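Search this repo
Go

# jinari-bedroom-teleop

by Rigoberto Becerra, June
14 comments · 2 shares

Hi! This is the data card for the bedroom part of Jinari, the tidying set I've been recording in Tedusville. There are 500 episodes, all driven by remote control, and I did every single one myself (my shoulders would like a word). Each episode is one pickup job, bed or floor, with head camera video plus joint angles for both arms.

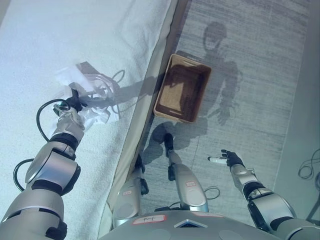 *Head camera view: left gripper on the plastic bag, basket on the carpet.*

Bags are the hard part. They fold differently every time, so I kept the slow, fumbly grabs in — you'll want those for training. Shadows on the carpet are left alone too, no cleanup.

Start with the 200 episodes in `cuevas/`, they're the smoothest. The `zesatar/` folder is my early driving, and the wrist moves are jerky. If a file won't load, open an issue and tell me which one!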